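5.3 Holding the last bus at Trondum

The part of the work we most enjoyed, and the part that taught us most, was the evening change between the train from Monberg and the valley bus at Trondum. On paper the change is simple. The train arrives, passengers walk through the subway, and the bus leaves from the stand outside the old goods shed 11 minutes later. In practice the subway is steep, the ticket gates are slow when a school party comes through, and the bus driver can see neither the platform nor the clock above it. A driver who waits is guessing. A driver who leaves on time is guessing too, and a passenger who misses the last bus faces a long and costly ride home.

We wanted to know how much waiting is worth it. Most earlier studies of held connections deal with busy city interchanges, where another vehicle soon turns up and a missed change costs only a short wait. A rural line is a very different place! The cost of a missed change is large, the number of people affected is small, and everyone further down the valley who is already standing at a stop pays a little for every minute the bus is held.

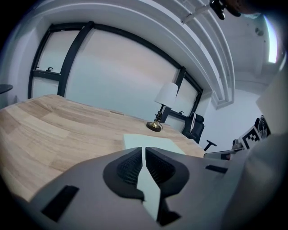
The trial rule was kept as plain as we could make it. If the train was running late by no more than six minutes, the bus waited. If it was later than that, the bus left and the station arranged a shared taxi. The drivers received the running time through Cletar, the timetable tool already fitted in their cabs, so there was no new screen to learn and nothing to ring up about. We had first drafted a rule with different limits for different days, and the drivers talked us out of it over a very useful cup of tea. They were right. A rule that has to be looked up will be forgotten on a wet Saturday night.

What pleased us was how quickly passengers came to rely on the promise. In the interviews before the trial, people spoke of the change as a gamble, and several told us they took the earlier train as a matter of habit, even when it meant leaving work or a family visit early. By the later interviews the same people were describing the evening train as their normal one. We think this is the real prize. The minutes saved on any one trip are few, but the freedom to use a later train changes the shape of a whole evening.

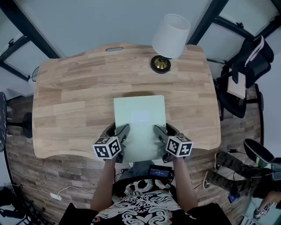

Figure 5. Desk with a table lamp, viewed from above; a pale green board lies near the front edge.

The effect on people waiting further along the route was smaller than we had feared. Holding the bus did push back its arrival at the upper stops, yet the timetable had a good deal of slack built into the climb, and drivers made up part of the delay without hurrying. Complaints from the upper stops were mostly about not knowing. Once the three busiest shelters showed a short message saying that the bus was being held for the train, the tone of the comments softened a great deal. One passenger wrote that she did not mind waiting for her neighbours so long as she knew she was doing it, and we have quoted her to almost every operator we have met.

There were limits. The taxi part of the rule worked well when one firm was on duty and poorly when it was not, and we never found a fair way to share the fare when passengers were going to opposite ends of the valley. The walking time through the subway also varied far more than the plans allowed, above all for people with pushchairs or heavy bags. We had set it at five minutes and would set it higher now.
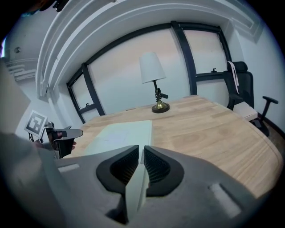
Figure 6. Pale green sheet held upright between two black finger pads, with the wooden table beyond.

A fairer walking time would mean moving the bus departure itself, which brings in the school contract and the depot shifts at Monberg. We tested this only on paper. Even so, the results are encouraging enough that we take them up again in the next section, where the morning change is treated in the same way and the held vehicle is the train.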